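Weddale Screen and Style Readers' Group
Minutes of the planning meeting, Fri 5 April

Present: Deirdre Keane (chair), Saskia Tapsell (minutes), and six members of the list panel. Two apologies received.

1. Minutes of the last meeting

Accepted with one change. Under item 4, "best smile" should read "best profile." The smile category was dropped last year and is not coming back.

2. Results of the open nominations

Saskia reported 668 nominations for this year's Most Admired Faces list. After spelling variants and duplicates were merged, 70 names were left. Most came from television, with music second. The cast of the drama Quinlan drew more nominations than any other show, including several for actors who appeared in a single episode.

There was a question about whether the Quinlan nominations were organized by a fan page. Saskia said the comments were all worded differently and she saw no reason to remove any. Deirdre asked that a limit on names from one show be considered for the final list. After discussion it was agreed to allow no more than 3 from any one cast.

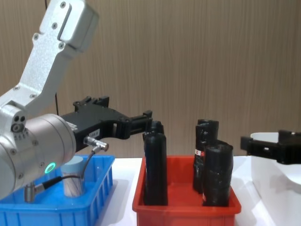 A member asked whether Casska could be listed as a duo or had to be entered as two people. The rules speak of "a person," but readers nominated them together almost every time. Agreed to list them as one entry with one write-up. The rules page will be changed to say "person or act."

3. Wording of the list

Deirdre said last year's introduction got complaints, mainly for treating a whole region as if everybody there looked alike. She wants the write-ups to talk about the work people have done, with a line on style where there is something to say. Two members felt this would make the list dull and that people come for the looks. It was pointed out that the most-read entry last year was the one about the stage actress's coats, and that it hardly mentioned her face.

Agreed:
- No measurements, weights or guesses about surgery.
- Ages only where the person has given it in an interview.
- Each entry to be up to 600 words. Saskia will cut anything longer.
- No ranking below the top ten. The rest will be alphabetical.

4. Voting

Online voting will run through Prollel again. The trouble with the confirmation emails last year was discussed at length. Deirdre has written to their support desk and has had a reply saying the ticket is open. If there is no fix before voting starts, the confirmation step will be turned off and duplicate votes will be removed by hand.
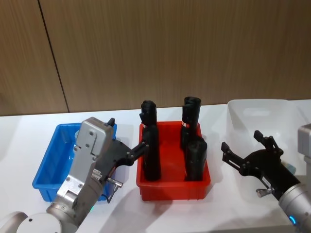

Paper ballots will still be taken at the library evening for members who do not want to sign up online. Last year these went into one box and had to be sorted afterward by category, and that took until closing time. Saskia proposed sorting as they come in, using plastic bins in a row across a white table as in the photo: blue on the left for television, red in the center for film, and the white translucent one on the right for music. Ballots for stage and "other" can go in an envelope, as there are never many. Carried, one abstention.

The question of whether children's ballots should be counted was held over.

5. Photographs for the list

Saskia has permission for press photographs from two agencies. The third has not answered. Entries without a cleared photograph will run with text only. The suggestion of using drawings by members was welcomed, provided the drawings are kind. 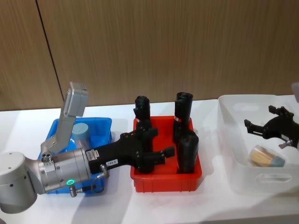 Screenshots from broadcasts are not to be used, whatever other sites do. Deirdre will send a reminder to everyone writing entries, with the credit line to copy and paste.

6. Publication date

August was preferred over the fall, when the awards lists start to appear. Drafts are due to Saskia six weeks ahead. Panel members who have not picked their names should do so by email, first come, first served.

7. Any other business

The Quinlan viewing night needs a new host. The back row of chairs is to be returned to the church hall.

Next meeting: date to be set by email.

Actions
Deirdre: Prollel ticket; credit line reminder; third agency.
Saskia: rules page; merged list to panel; sorting for library evening.

Related items
Last year's Most Admired Faces: the full list
Casska on tour clothes and thrift stores
Quinlan season guide
How to nominate: person or act
Minutes archive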